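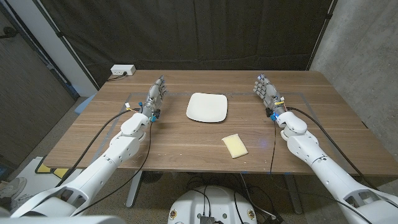 Augustina Dankwa keeps the rules for the two-armed robots at Groltmont on a single sheet of paper, and she'll happily talk you through it for an hour if you let her. (I let her. There was coffee.)

"People expect something thick and frightening," she told me. "The first version we wrote, back in April, was exactly that, and I don't think anyone got past page two!"

The sheet now has 10 lines on it. The one she is fondest of concerns the work area. Its edges have to be marked on the tabletop before any session, even for a job as humble as a plate and a sponge, and people's hands stay outside the marks while the arms are powered. "It's such a plain rule," she said, "and it saves so many arguments about who was standing where."

Cables take up two more lines, and here her colleague Thibault Riviere joined in with real feeling. He would like every cable tied back along the arm, with enough slack at the wrist for a full turn. Dankwa allows a loose loop on the table, provided it stays clear of the objects being handled. They have been going back and forth on this for weeks, quite cheerfully as far as I could tell, and the sheet currently sides with her.

"I'll get my way in the next version," Riviere said. "A loop always looks fine until the arm moves."

What they do agree on is the logbook. Each stop gets written down, including the silly ones, and when I visited the book had reached entry 421. Dankwa reads the new pages out loud at the team meeting, without names. "You want people to press that stop button and feel perfectly fine about it," she said, and went off to find me a copy of the sheet to take home.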